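Home » Building Wiki » Interior Doors » Frosted glass door

Frosted glass door

A frosted glass door is an interior door whose panel has been etched, sandblasted or covered with film so that light gets through but a clear view doesn't. I've been keeping this entry going since we moved into the Zokcombe office, so a fair bit of it comes from living with one (and from cleaning it!).

Hardware

The lever usually sits on a metal plate, which spreads the load over the glass and hides the cutout behind it. I like a long rectangular plate myself, as it gives you somewhere to push without leaving fingerprints on the panel. A wall stop down by the baseboard is cheap insurance, and I'd fit one before the door ever gets used.

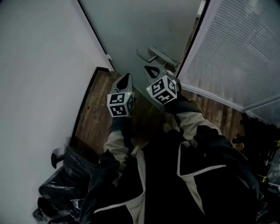
Lever handle on a rectangular plate, Zokcombe office.

Surroundings

These doors do best next to plain white walls, where the borrowed light has something to bounce off. Pipes and conduits can run up along the ceiling, painted to match if you're fussy (I am), and a wood-look floor keeps the whole thing from feeling like a clinic. Leave room for the swing, too – office chairs have a way of drifting into it.

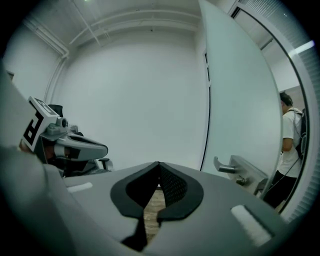 Remigiusz Sobczak thinks I'm too easy on them here, and wants it noted that frosting does nothing for sound, so a phone call carries straight through unless there's a proper seal all the way round. Fair enough, and I've added seals to my list for November.

Blinds and light

Where there's glazing beside the door, horizontal blinds are the usual partner. They let you close off the clear glass while the door keeps glowing away on its own, and I leave ours lowered most of the day.

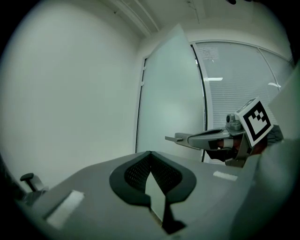

Slats do collect dust, though, and I go over them with a barely damp cloth, top to bottom. For the door itself, warm water with a drop of dish soap is plenty. Skip anything oily on an etched surface, it leaves patches that take ages to shift.

Last edited August 21, 2025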